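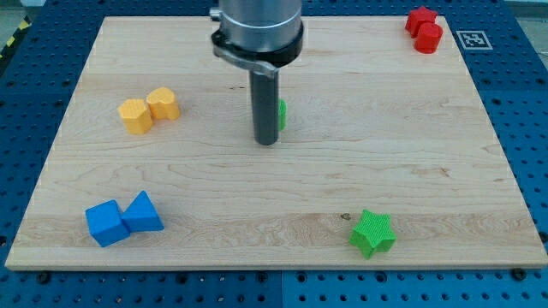

The metal arm with its dark gray rod, over a wooden surface.

Renau temple opens evening kirtan to visitors

The Krishna temple in Renau will hold open kirtan every evening in July, starting at 7 p.m. The singing lasts 40 minutes, and after it there is a short reading from the Bhagavad Gita. The hall on Ghiță Street has places for 30 people on the floor and a few chairs at the back. Guests are asked to leave their shoes at the entrance. A vegetarian meal is served after the reading, free of charge. Drums and hand cymbals are given at the door, but one may also bring his own.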